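Been through the Platside school records again, so a short thread on how the place got its name and its buildings. Corrections welcome if you have the registers in front of you.

1/ The school opened as the Cundach Academy, a private day school for boys in two rented rooms over a grain store. The rooms were leased by the term. The founder's name is left blank in the first register, and I won't guess at it.

2/ The opening roll is missing. The earliest surviving roll lists 215 pupils, which puts it well after the grain store years. Two rooms would not have held half that number.

3/ Fees were charged by subject. Latin and bookkeeping cost extra. Drawing was included. Firewood was billed separately in the winter term and is the most disputed item in the correspondence.
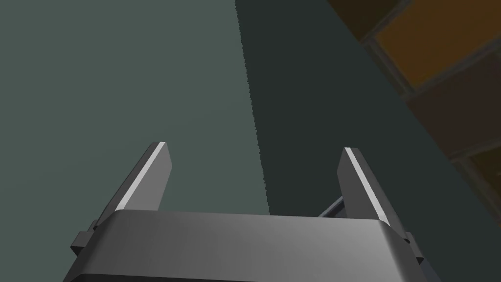

4/ The first move was to Duan Street, into a former drapery warehouse. Most local histories call this the "original building". It was the second. The error goes back to a jubilee booklet and has been copied ever since, including onto the plaque.

5/ The name changed at Duan Street as well. "Cundach Academy" becomes "Duan Street School" in the account books a full year before it changes on the letterhead. I use the account books. Letterhead was printed in bulk and used until it ran out.

6/ Girls appear on the roll after the merger with the Uvis School, a smaller girls' school two streets over. The merger agreement kept separate entrances and a separate head of the lower school. Both provisions lapsed without a recorded vote.

7/ Combined roll in the first year after the merger: 238. If the 215 figure belongs to the year before, Uvis brought in very few pupils. I think the 215 is earlier and the boys' numbers had dropped by then. The attendance ledger that would settle it has water damage through the middle third.

8/ The third site is the current one at Platside. The land was bought in two parcels. The northern parcel had a covenant against "any trade or noisome pursuit", and the solicitor's letters spend four pages on whether a chemistry laboratory qualified. It was built on the southern parcel.
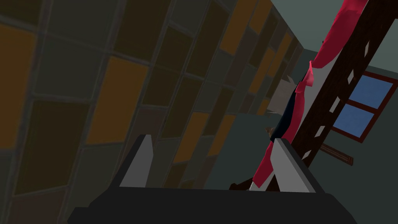

9/ The name "Platside School" dates from the move. "Uvis" survived as a house name, and the Uvis colours are still on the honour boards. "Cundach" was dropped entirely and came back later as the name of the library.

10/ Peak enrolment was 878, in the years when the school also ran evening commercial classes. Some sources give 1000. That number is the licensed capacity from the building permit and was never a head count. Please stop citing it as one.

11/ The evening classes were entered in their own register, so check which book you are reading before you compare years. A few pupils are in both. The clerk marked some of them with a small cross, but stopped partway through the second volume.

12/ Still looking for: any Cundach prospectus, the Uvis minute books, and a floor plan of the Duan Street building from before the rear stair was moved. The reading room is open Saturday mornings and I have the second register booked out until April.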